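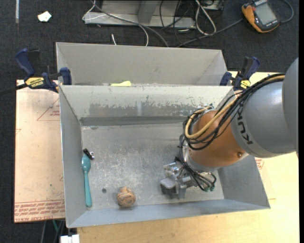 Small things get their own sorting day in Istdale

2024-02-12 – Got a drawer that won't close? Istdale's odds-and-ends day is back, and this year it's all about the little stuff!

The Abera reuse hall is opening its metal bins to everything that usually rattles around at the bottom of a box: plastic spoons, bits of hardware, toy figures, lids, knobs and all those small black gadget parts that no household can put a name to. Bring up to 40 items per family, tip them in, and help sort them at the long tables afterward.

"I love the little things most," says Retno Sembiring, who runs the hall's kitchen shelf. "A good teal spoon goes home with somebody the same morning – every time!"

Last October's sorting day brought in 800 pieces, and 200 of them were kitchen tools. Most went straight back out the door in new hands, including a full set of measuring cups that had arrived in three different bags (the cheering was loud).

Renato Macapagal from the Fero repair bench will be looking at anything with a metal clip, hinge or catch that has come loose. He's bringing his tiny screwdrivers and is happy to show kids how to use them.

Doors open at 10 a.m., and entry is free. Please rinse kitchen items first and leave batteries, glass and knives at home. The number 7 bus from Iltstead stops right outside the hall.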